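Visit report: supply day at the Handen depot
December - by Weronika Wysocka

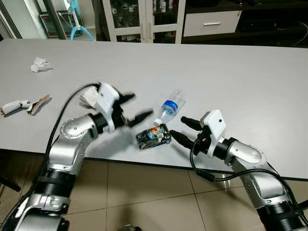 Two robot arms at a white tabletop.

The supply day at Handen started at 8 a.m. with coffee in the canteen and a safety talk by the gate. There were 26 of us on the list, mostly people who order stock for remote sites.

Handen packs winter goods for settlements that get one delivery season a year. Arne Heitmann runs the yard and took our group first. Diesel goes out in drums, 800 of them this season, and each drum is stamped with the site code before it leaves the shed. Flour, rice and canned meat are on the north side. Spare parts for generators have their own cage, and the order forms for that cage close in spring.

The route is by rail to Cundeck, then by barge. The barge leg takes 3 days in good weather. Heitmann said a late barge last year waited at Cundeck with ice forming behind it, and two sites got their stove parts by air at a much higher price.

After lunch Gisela Kohlhase went through the ordering system, called Pluvik. It is slow. You enter the whole year at once, and a line can't be changed after it has been approved. I asked about split orders and was told to put them in as two sites, which we already do.

The packing hall was cold, so bring a jacket. Parking is behind the Wendt building and the sign is easy to miss from the main road. The last bus back to the station leaves at 4:40 p.m.

Next visit is planned for after the thaw - ask the office for a place.

Related
Barge times for Cundeck
Drum returns: what the yard will take
Pluvik order form, notes for new users

Comments (3)

Bastian Frerichs: Is the parts cage still closed over lunch? We lost an hour there.

Weronika Wysocka: Yes, noon to one.

Sieglinde Ehlers: We had 2 drums with the wrong site code. Call the yard, the office can't fix it.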